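When grown-ups buy a robot, the robot is only one line on the shopping list, and sometimes it isn't even the longest one. I plan equipment for the robot room at Akinola, and I spend much more of my week thinking about tables, plugs and trash bins than you would ever guess. So pull up a chair, and I'll tell you how a robot shopping list gets made, the boring parts too (I'm very fond of the boring parts).

# What Does a Robot Need? Making a Shopping List for a Helper Machine

*By Asabe Chukwu*

## Start with the job

Suppose you wanted a robot to help tidy up at home. Your first thought might be to look at lots of robots and pick the shiniest, and I understand that feeling completely, having had it myself in front of many catalogs. But a planner starts with the job. What should the robot do? "Tidy up" is too big to plan for. "Find the little trash bin on the table and touch its lid" is a good size.

Once you know the job, you can start asking what the robot will have to reach, what it will have to see, and what it might bump into. Every answer turns into something on the list, or, if you're lucky, something you already have in a closet.

We chose the small bin for our first job at Akinola. It's a friendly sort of object for a robot to learn about: it has rounded corners, a flat lid and one dark spot near the front to look for. A cream bin on a white table is a bit of a puzzle, too, with two pale colors so close together! A person sees the edge right away. A robot's camera may need some help from good lighting.
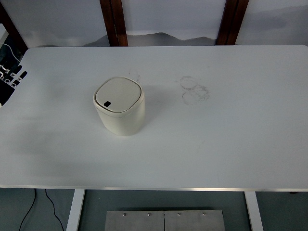 ## The table comes before the robot

A robot arm has to have something to work on, and the table matters more than people think. If it wobbles, the bin wobbles, and the robot reaches for a place where the bin was a moment ago. If it's too high, the arm can't get over the top of things. If it's too wide, the far side is wasted, just like the top shelf in a kitchen where only the tallest person in the family can put anything.

Before we buy a table, we draw its shape on the floor with tape and walk around it. I really do recommend this, even if you are only planning where to put a desk in your bedroom. You find out very quickly whether the door will still open.

Then there's the top. A plain, smooth top is easy to wipe and doesn't fill the camera's picture with busy patterns. It won't stay perfect, of course. Tables get rings and smudges and little gray marks on them, and a robot that has only ever practiced on a spotless table can get muddled by a mark it hasn't met before. So I put cleaning cloths on the list, but I don't panic over every smudge.

## Money, and where it goes

A **budget** is a plan for money. You write down how much you have, then you write down what you want to spend it on, and you keep going until the two agree with each other. (They hardly ever agree the first time. Get a pencil with an eraser.)

For the practice area, we had 800 dollars. That didn't include the robot itself, which had its own budget on a separate sheet. The 800 dollars had to cover everything around it. I sorted our list into three groups:

- **Must have.** The table, the lights, the power cables and something for the robot to practice with.
- **Nice to have.** A second bin in another color, and a better stool for the person who watches the robot.
- **Later.** A big cabinet for storage, which I wanted very badly and had to cross out.

After we paid for all of the first group, we had 141 dollars left. You may be thinking that this is exactly the moment to buy the stool. I was thinking it too! But a good planner keeps some money back for surprises. Cables break. Bulbs burn out. Somebody orders the wrong size of screw, and that somebody may very well be me.

## Borrowing and sharing

You don't have to buy everything new. Our neighbors at Momton had a box of practice objects they weren't using, and they let us borrow it for 12 weeks. Borrowing is wonderful as long as you write down what you took and when it has to go back. We keep our list taped inside the closet door, where it's hard to ignore.

Another team, over at Flallora, shares its robot between two rooms. That saves a great deal of money, though it does mean planning who gets the robot in the morning, and I'm told there has been some grumbling.

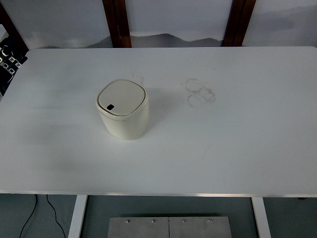
*A small cream-colored bin on a white table. Look for the gray ring marks to its right.*

## Things people forget

I have a special page in my notebook for these, called the Pimau page, after the first project where I forgot every one of them.

**Cables.** Robots and computers need power, and cables have to go somewhere. Measure the distance from the table to the plug, then go down to the floor and back up again with your measuring tape, the way the real cable will have to go.

**Room for people.** Someone has to set the bin back in its place between tries, so leave space to walk.

**Spare parts.** If one little part breaks and you have no spare, the whole robot waits while the new one comes in the mail.

**Time.** This one costs money too. If a table takes until March to arrive, then the robot work starts in March, however eager everybody is.

## Try it yourself

Pick a tiny job for a pretend robot in your home, such as putting a sock in a drawer or bringing a spoon to the table. Write the job at the top of a piece of paper. Now walk through it slowly, pretending to be the robot, and write down each thing you need on the way. Could you see the sock under the bed, or do you need a light? Is the drawer already open?

When the list is finished, sort it into must have, nice to have and later. Then show it to a grown-up and ask what they think you've left out. Mine usually say batteries.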